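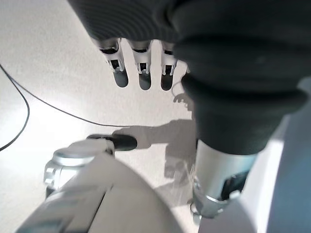 Gray glove, ribbed band.

**Walk-round, Flillstead clinic, ground floor**
19 Feb 2023. Done by Mahsa Kordestani, Ravinder MacDonald along for the fire items. Copy to Parviz at Belbridge.

Key: OK / FIX / ASK. Comments after. Anything marked FIX needs a name next to it before March please, last round had four with no name and guess what, all four are still on this list.

## 1. Ways out

- [x] Front doors open full width — OK
- [x] Front mat flat — OK, new one, much better
- [ ] Back corridor clear — FIX. Two folding chairs and a box of leaflets against the wall past the restroom. Moved them myself. They were there last time too. Ravinder
- [ ] Rear exit opens with one push — FIX. Takes a shoulder. Door has swelled at the bottom, needs planing, not more oil. Parviz to book
- [x] Exit sign lit, front — OK
- [ ] Exit sign lit, rear — FIX. Flickers. Tube or the whole unit, don't know
- [x] Assembly point sign in lot — OK, bit faded

Rear ramp: handrail solid, grip tape lifting at the bottom corner. Caught my shoe on it. Put down as FIX, same visit as the door if he can.

## 2. Fire

- [x] Extinguisher by reception — OK, pin in, gauge green
- [ ] Extinguisher in staff kitchen — FIX. Gauge OK but hung behind the door, so if the door's open you can't see it. Move it to the other side of the fridge
- [x] Pull station unobstructed — OK
- [ ] Drill logged — ASK. Behrouz says there was one, not in the binder. If it's not in the binder it didn't happen as far as the insurer goes
- [x] Smoke heads clean — OK, all 16 on the plan found and looked at
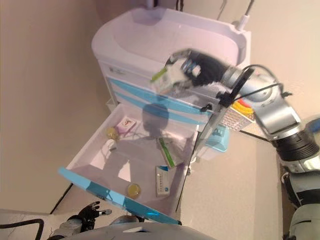

Storage was mostly fine this round and I want to say so, it was the worst section last time. Top shelves in the supply closet are down to light stuff only, heavy boxes are at knee height like we asked. The rule for drawers is the same as for closet doors, shut when you walk away. One pulled out like the top one on the white cart with the blue trim is right at hip height for anybody coming past with their arms full. Same goes for cords, want them up the wall and not across the floor. Step stool is back in the closet, rubber feet all there.

## 3. Storage and supply closet

- [x] Heavy items low — OK
- [x] Nothing within 20 inches of ceiling — OK
- [ ] Closet light — FIX. Switch is loose in the plate, wiggles. No bare wire that I could see but don't leave it
- [x] Step stool — OK
- [ ] Cleaning products separate from everything else — FIX. Floor cleaner (the Plernodura jug, the big one) sitting next to the paper cups. Wrong shelf. Also the cap was cross threaded
- [ ] Data sheets for cleaning products — ASK. Binder has the old floor cleaner, not the Plernodura. Ashwin is emailing them
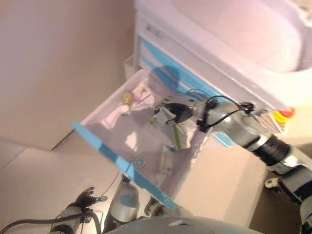 Blue-edged drawer, open.

## 4. Floors, water, heat

- [x] Vinyl seams, waiting area — OK
- [ ] Vinyl seam, hall outside restroom — FIX. Lifting over 4 inches now. Somebody taped it, tape is now the trip hazard
- [x] Hot tap temp, restroom — OK
- [ ] Hot tap temp, staff kitchen — ASK. Slow to warm, ran it and ran it, gave up
- [x] Radiator covers on and screwed — OK
- [ ] Ceiling tile, hall — FIX. Brown ring, dry to the touch. Need to know if its old or new. Parviz to draw round it in pencil and date it, then we look again in March

Wet floor sign: only found one. Should be a second. Ravinder thinks it went to the Bang Street office for the open house and stayed there. 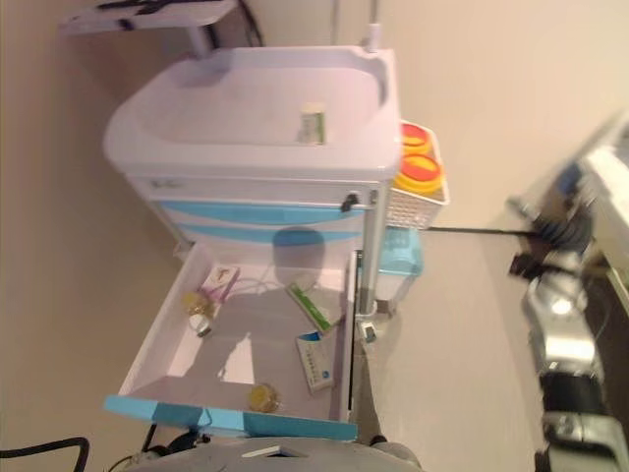 ## 5. Electrical

- [x] Panel door closes, clear in front — OK
- [ ] Panel labels — FIX. Breakers 9 and 11 both say "hall". One of them isnt
- [x] GFCI outlets tested, restroom and kitchen — OK, both tripped and reset
- [ ] Space heater under reception desk — FIX. Not allowed, we've said. It's plugged into a power strip on top of it. Unplugged and put in Behrouz's office — he can have the conversation
- [x] Microwave door seal — OK, could do with a wipe

## 6. First aid and paperwork

- [x] Kit by reception — OK, sealed
- [ ] Kit in kitchen — FIX. No large bandages, burn gel out of date
- [x] Eyewash bottle in date — OK
- [ ] Emergency contact sheet — FIX. Still lists the old plumber

Money: Ashwin has $85 left on the small repairs line. That covers the tape, bandages and burn gel. Door and exit sign come out of Belbridge's side, it's their building.

Didn't get to the roof hatch, key wasn't on the hook. Parviz, do you have it?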